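Home Brewing and Ferments > Ginger beer

Ginger bug died after three feedings, can I save it?

Posted by Adjoa Nartey, 21 March 2021

Hi all! First post on here, so excuse the length. I got completely hooked on ginger beer after a weekend in Sarncombe where the cafe by the bridge makes its own, cloudy and so fiery it made my ears hot, and I came home determined to do the same thing.

I started a bug with grated ginger, white sugar and tap water in a quart jar with a cloth over it. The first few days were wonderful. It smelled like a bakery and by day four there were bubbles racing up the side of the glass every time I tapped it. Then it went flat. Totally still, with a layer of white sediment at the bottom and ginger bits floating on top. I fed it again that night, again the next morning and once more after dinner, and got nothing at all.

Things I should probably mention: I switched to a different bag of ginger when the first ran out (smooth, shiny, very cheap), and our kitchen got a lot colder that same week. The thermometer by the window said 63 this morning. The jar lives on the counter next to the bread bin.
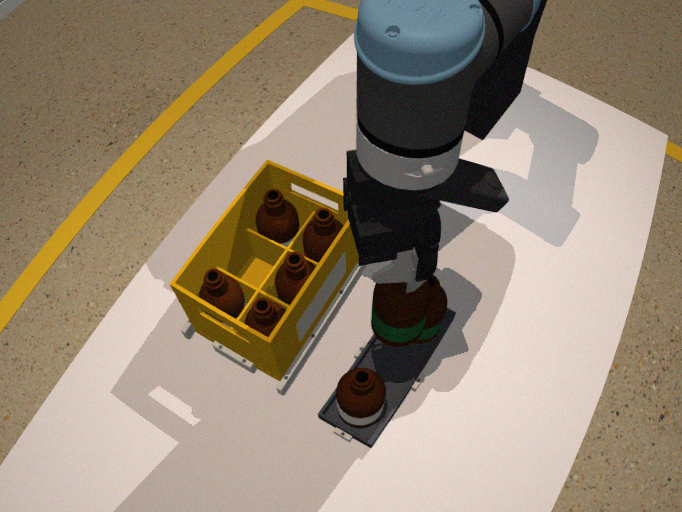
My second worry is bottles. I've been saving the brown ones with the narrow necks but my brother says they'll explode and I should use plastic. Is he right? I'd love to have a batch ready for a birthday in April, and I've already told far too many people that it's happening, so any help is welcome!

7 replies, showing the most helpful

Chamoun
Member, 3000 posts

Oh, you're so close, please don't throw it out! A bug that bubbled once will nearly always bubble again, and white sediment is a good sign. It's mostly yeast that has settled and gone to sleep.

I'd bet on the ginger first. Very smooth, shiny supermarket ginger has often been treated so it keeps longer, and the wild yeast you want lives on the skin. Find some organic if you can, rinse it but leave the peel on, and chop it fine. I stopped grating years ago and my bugs have been livelier ever since (no idea why, I just love how it goes).

Then warm it up. 63 is chilly for a young bug. Mine sits on top of the fridge in winter, toward the back, and you could also try the oven with only the light on. Put a note on the oven door. I have baked a jar of ginger bug and the smell was incredible but the cloth was not.

So here's what I'd do tonight:

Pour off half the liquid and keep all the sediment.
Top up with water that has stood in an open jug overnight, in case yours is heavily chlorinated.
Add a tablespoon of the new ginger and a tablespoon of sugar, and stir it hard.
Feed it once a day, no more. Three feedings in 24 hours is a lot of sugar for a sleepy jar.

Give it 3 days. When it fizzes within a few hours of being fed, it's ready to brew with.

If you see anything fuzzy, or pink, or black, or it smells rotten, then yes, that one goes in the trash and you start over. It's only ginger and sugar and the second one always feels easier. 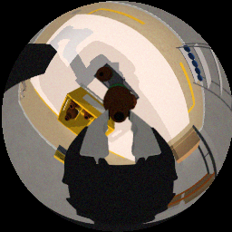

About bottles: your brother has a point. Ordinary glass from the recycling isn't made to hold pressure over and over, and square decorative bottles are the worst of the lot. Use proper swing-top brewing bottles or clean plastic soda bottles. For a first batch I really love plastic, because you can squeeze it. When it's as hard as a new bottle of soda, into the fridge it goes, and you get to enjoy that little hiss when you open it the next day. Leave a good two inches at the top and keep them in a box with a lid while they're out at room temperature.

Good luck, and come back and tell us how the birthday went! Try it with lime and a few slices of cucumber, it's gorgeous.

Vullum

just use a pinch of champagne yeast, works every time. 10 minutes to make up and no jar to babysit

Notus
Member

Champagne yeast does work and I've made plenty of good ginger beer that way, but you lose some of that funky sour edge, and I think that's the fun of a bug! You could always do both. Make a yeast batch for the party so you have something safe in hand, and let the bug come back in its own time.

One thing to add to Chamoun's list: try raw cane sugar for one or two of the feedings. Mine perked up like mad when I swapped. A little bit of molasses does the same job, maybe half a teaspoon, but it will turn everything brown and taste faintly of gingerbread. I happen to adore that.

Also taste the bug before you feed it. If it's very sweet, it hasn't eaten what you already gave it, so skip a day. If it's tart and thin, it's hungry.

Adjoa Nartey

Thank you so much everyone!! Found knobbly organic ginger at the market, poured half off, and the jar is on top of the fridge with a towel around it. It tasted like pure syrup, so I'm holding off on more sugar until tomorrow. Off to find plastic bottles now.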